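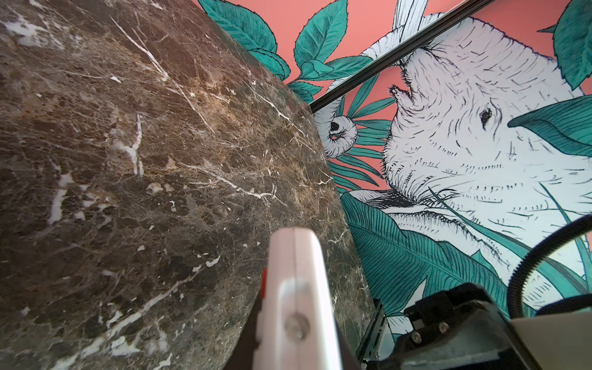 # About Nanimitz

Stone tabletops. Cut, edged, polished, sealed, delivered, and re-polished when somebody's kid goes at them with a lemon. Mostly rounds and ovals, mostly marble, mostly for cafés and small restaurants, plus a growing pile of kitchen tables for houses.

Two owners, a small crew, one shop with a front room you can walk into. Kerttu has been after me to redo this page for ages so I'm doing it between deliveries. Last updated 27/07/2024. - Hollis

## Who we are

Hollis Ruiz-Ortega - measuring, quotes, deliveries, this website. Came from restaurant fit-outs. Spent years installing other people's tabletops and sending them back.

Kerttu Turunen - everything to do with the actual stone. Picks the slabs, decides where the circle goes, does the edges. Trained in monument work, headstones mainly, and still letters the odd one for families who ask. Email her directly for that, it's a separate queue.

Behind them a cutter, two polishers and whoever is driving that week. Four languages at lunch and one working microwave.

## What we make

Café rounds. Bread and butter. Small two-seaters up to big shared tables, on your base or one of ours.

Dining tops for home. Round, oval, and what Kerttu calls the pebble, which is an oval that has relaxed a bit. Popular in condos, nothing to walk into.

Counters and bar tops - sometimes. Straight runs only, and only if we're doing the tables too. Plenty of good kitchen shops in town, we'll give you names.

Repairs. Ours or anyone's. Chips, etching, rings, dull patches, that sticky look you get when someone has sealed over a dirty top. Bring it in if two people can lift it. If not we come to you.

What we don't do: fireplaces, floors, showers, sinks. Please stop asking about sinks.

## The brown stone

Gets its own section because half the emails are about it.

It's a dark brown marble, chocolate going to charcoal, tan and bronze patches, white and cream veins running all over. Fine ones like cracks in a glaze, fat ones that branch. Little bright white flecks in places too. We sell it as Nurnirik. That's our name for it, not the quarry's, so don't bother searching it.

Things people ask:

- Does every top look the same? No. Not even close. One side of a top can be pale and busy with veins and the other side nearly black with a few sharp streaks. You're buying a particular piece. Come look at it.
- Are the veins cracks? No. They're part of the stone. We check every slab for real cracks before cutting and again after polishing.
- Can we have it with fewer veins? You can have a different stone.
- Matte or polished? Either. Polished shows the colour better, honed hides fingerprints and etching better. For a busy café we'd push you to honed and about half of you ignore us and that's fine.
- Does it stain? Less obviously than a white marble. It's still marble. Lemon, wine, vinegar, tomato will etch a polished finish if left sitting.

Samples are free to pick up, offcuts mostly, size of a saucer. We'll mail one if you cover postage. A saucer tells you the colour and nothing whatsoever about the veining, so see above re: come look.

## Edges

We do a soft rounded edge as standard. Not a sharp one. Sharp edges chip, and they catch on sleeves and stroller handles, and a server's hip finds them forty times a shift. Kerttu finishes every edge by hand at the end, no exceptions, and won't be hurried on it. If your order is late it's probably the edge.

Other profiles available: bevel underneath (makes a thick top look thinner), full bullnose, straight with a small ease. Straight costs less. Bevel costs more. There's a set of edge samples on a string by the front door, go ahead and handle them.

Thickness - we like a thick top. Heavier, sits better, takes a re-polish down the road without complaining. We can go thinner for upstairs rooms and patios and will ask you about your floor.

## The front room

It's a showroom and also where we eat and also where tops wait for pickup. Coral-pink walls, mural in white and black and teal-green, large white elephant head, lots of wrinkles. Kids like it. Dogs are split.

Tops get stood up at an angle so you can look at the face under the lights, then we lay your favourite flat so you can sit at it with a coffee. They look different flat. They look different again by the window, and if yours is going in a dark corner tell us and we'll shut the blinds.

Bring: your base or its measurements, a chair if you can manage it, a paint chip, a floor tile. Photos of the room are ok. The chair is better. Lots of heights get fixed by somebody bringing a chair.

Nobody on commission. If the shop door is shut and the saw's going, ring the bell twice and wait, ear protection.

## How an order goes

1. You email or drop in. Tell us size, shape, indoors or out, how many, when.
2. Ballpark quote back, usually same week.
3. You come see slabs. We chalk the circle on the stone where we'd cut it, you say left a bit, Kerttu says no, you settle on something.
4. Deposit. We hold the slab.
5. Cut, edge, polish, seal. 21 days from deposit for anything already in the yard. Slabs we have to bring in, longer, and we'll tell you how long once the supplier tells us.
6. We phone. You pick up or we deliver.
7. Balance on pickup or delivery.

Changes are free until the saw starts. After that you own a circle.

Deposit is $200 per top, comes off the final bill. Repairs have a $100 minimum, covers the first hour and the sealer.

## Where the stone comes from

Mostly through Kuusisto, a yard we've bought from since the first summer. They let Kerttu wander around with a bucket and a sponge wetting slabs down to see the colour, which not every yard puts up with. We also buy ends and broken slabs from kitchen shops. A slab that snapped on the truck is useless for an island and perfectly good for three café rounds. Those go on the remnant rack at the back, priced with a sticker, no discount on the sticker so don't try.

Cutting water gets settled and reused. Slurry goes out with a proper hauler. Small offcuts become samples, coasters, doorstops, and the garden path behind the shop that is getting out of hand.

## Sealing and looking after it

We seal with Andeo, two coats, the second one after the first has properly cured. Same stuff we sell in the small bottle at the desk. Redo it once a year at home, twice in a café. Takes ten minutes plus waiting.

Day to day:

- warm water, drop of dish soap, soft cloth, dry it off
- no vinegar. No lemon cleaner. No "natural" spray without reading the label, half of them are vinegar
- no scouring powder
- coasters for wine and citrus
- wipe spills when you see them, don't panic about the ones you didn't
- don't drag planters accross it
- don't sit on the rim of a pedestal table. It tips

Etch marks on a polished top come out with a re-polish. On honed you can often do it yourself with a pad, ask at the desk and one of the polishers will show you on a scrap.

## Delivery

In town ourselves, in the van, tops on edge in the A-frame. Never flat - stone travels on its edge. Stairs okay up to the third floor if they're straight stairs. Spiral stairs, send us a photo before you order, please, please.

Out of town goes crated with a freight company and you'll want two strong people and a knife at the other end. Check it before you sign. If something's chipped write it on the slip, take a photo, call us, we sort it.

We'll set the top on the base, level it, and take the packaging away. We won't move your old table down to the garage anymore. Hollis's back.

## A bit of history

Started in a rented double garage with a second-hand saw and one order, eight rounds for a bakery that has since moved and took the tables with it. All eight still in use. Moved to the current shop one November, no heat for the first three weeks, polishing water froze in the hose. Top number 676 left the shop this spring. Kerttu scratches the number on the underside of each one, with her initials, so if you've got a table from us have a feel underneath. Quote that number if you need a repair and we can pull up the slab, the edge and the finish.

The name: misheard over the phone by the sign painter. The sign was paid for.

## Trade and designers

Trade pricing from the fourth top on. Drawings in any format, pencil is fine. We'll hold matched tops from the same slab if you're opening in stages, but tell us at the start, becuase once the rest of a slab is sold it's sold.

Site measure free in town. We need the bases on site, not "arriving shortly".

## Visiting

Weekday mornings are best, afternoons the saw's usually on. Parking out back beside the rack, watch the forklift. Front step is low, side door has a ramp. Washroom's through the shop, ask first and someone will walk you past the wet floor.

Quotes and deliveries to Hollis, stone and edges and lettering to Kerttu. Phone gets answered better than email. Leave a message if it rings out, we call back after the saw's off.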